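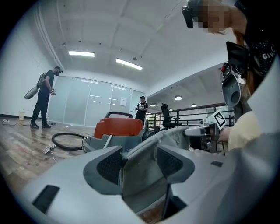

## 4. Setting up the audio guide for the Flallau cave walk

By now you should have the handset charged and the Horton map card in its slot. The next part is the fun one! You'll load the cave walk, set your starting point and get the guide talking before you leave the parking lot at Plotcombe. Do all of it up top, in daylight. There is no signal of any kind past the first chamber, and the buttons are small when you're wearing gloves.

### 4.1 Loading the walk

1. Hold down the green button until the screen lights up.
2. Choose **Walks**, then **Underground**, then **Flallau**.
3. Pick a route. *Short Loop* has 24 stops and stays on the boardwalk the whole way. *Long Loop* has 30 and adds the painted gallery and the Zawadzka Steps.
4. Press **Load**. The bar fills up slowly, then jumps to the end. Leave the card alone until you hear two beeps.
5. Put on the headphones and press **Test**. You should hear dripping water in both ears (it's a real recording from the lower lake, and it's lovely).

**Note:** If you hear water on one side only, push the headphone plug in until it clicks.

### 4.2 Setting your starting point

1. Walk to the brass plate beside the ticket window and stand on it.
2. Press **Set Start**.
3. Turn to face the cave mouth and press **Set Start** again.
4. Check that the arrow on the screen points at the entrance. If it points back toward the road, repeat steps 2 and 3 a little more slowly.

From here on the handset counts your steps and matches them to the numbered posts along the path. It does a great job as long as you keep it on the neck strap. Swinging it in your hand adds steps that you didn't take, and you may get the story of the bear bones while you're still looking at the ferns.

**Caution:** The Zawadzka Steps are a single flight of 140, steep and often slick. Pause the guide with the red button before you start down, and keep one hand on the rail. The story picks up again at the bottom when you press red a second time.

### 4.3 Catching up if you get lost

Everybody wanders off at some point, and you should! The side pools are worth it. When you're ready to go on:

1. Find the nearest post and read its number.
2. Key in the number and press **Here**.
3. Wait for the chime, then carry on as before.

**Note:** Post 2 was moved across the path in January. The handset still tells you to look left for the flowstone curtain. Look right, and take your time over it, especially if the lamps are on behind it.

### 4.4 Before you enter the painted gallery

- Turn the screen brightness down to **Low**. The guide will remind you at the gate.
- Switch off any flashlight you're carrying. The gallery has its own lighting, and the red deer show up far better once your eyes settle.
- Set **Story Length** to *Full* if you have the time. The part about how the colors were ground and mixed is left out of the *Brief* version, and it's my favorite thing on the whole card.

To share the walk with a second listener, see Section 5, Linking Two Handsets.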